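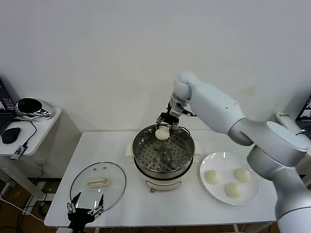
Figure 3. Electric steamer with a steel basket on a white table, a steamed bun held over the tray.

4.2 What stays on display in the kitchen

The first part of the study dealt with living rooms and entryways, where most of the items on display were put there to be looked at. Kitchens are harder to treat in the same way. A bowl on a counter may be decoration, storage, or both, and the person who owns it may give a different answer in the morning than at night. For this reason the kitchen items were coded separately, and the categories used in Section 4.1 were not carried over.

The 301 households in Olinach and Ulloa were asked to list every object that had stayed on a counter, open shelf, or windowsill for at least two weeks. Lists were entered through Prikeo, the same online form used for the living room questions. We received over 2,000 entries. After duplicates and items inside closed cabinets were removed, 1,935 remained. Each entry was then sorted by what the household said about it. Where a household gave no reason for keeping an item out, the entry was coded as "unstated" and left out of the comparisons below.

Small appliances were by far the most common objects, and few people described them as part of how the room looked. When asked directly, though, many had chosen the color of at least one appliance to go with something else in the kitchen, most often the wall paint or the tile. White and cream were popular in rented homes. Several renters said they could not be sure what color the next kitchen would be, and a pale appliance would fit anywhere. Owners were more willing to buy a strong color, and some had painted a wall to go with it afterward.

Textiles came second. Dish towels were changed with the seasons in a large share of the homes, including homes that did no other seasonal decorating. This was the clearest difference between the kitchen and the rest of the house. In the living room, people tended to do a full change or none at all. In the kitchen, the change was small and cheap, and it was often made without being thought of as decorating. One respondent in Ulloa wrote that she "doesn't decorate the kitchen" and, two questions later, listed a summer towel, a fall towel, and a set of holiday pot holders.

Plants and cut branches made up the third group. Most of these stood on the windowsill over the sink. Herbs were listed as food by some and as decoration by others, and we kept whichever label the household used. Homes without a window over the sink had fewer plants overall, and those they had were usually on top of the refrigerator or on a cart.

Open shelving needs a separate note. Households with open shelves reported moving their objects more often than those with only closed cabinets, but the moves were mostly forced by use. A stack of plates gets shorter during the week and the things beside it slide over. Respondents who liked their shelves tended to keep one shelf for daily dishes and another for things that stayed put. Those who had taken shelves down, or planned to, named dust and grease as the main problem. Color came up much less often than we had expected from the pilot interviews in July.

Wall color was recorded with the Biker color cards, which were mailed to each home and held against the wall by the respondent. The cards work well for flat paint and less well for tile or wallpaper. In 8 homes the wall could not be matched to any card, and these homes are counted in the object totals but not in the color comparisons.

Two limits should be kept in mind. First, the two-week rule favors things that are rarely moved. A vase that comes out only when there are flowers would be missed in many homes, and so would a cake stand. Second, people tidy up before they make a list. We asked respondents to write the list before putting anything away, but we had no means of checking this. Counts of mail, keys, and chargers are almost certainly too low.

The form closed on Wednesday, August 7, 2019, so the answers reflect summer kitchens. Answers about fall and winter items rely on memory and are reported here only where the household could name the object and say where it was stored. Storage itself is taken up in Section 4.3, along with the question of how long seasonal items are kept before they are given away.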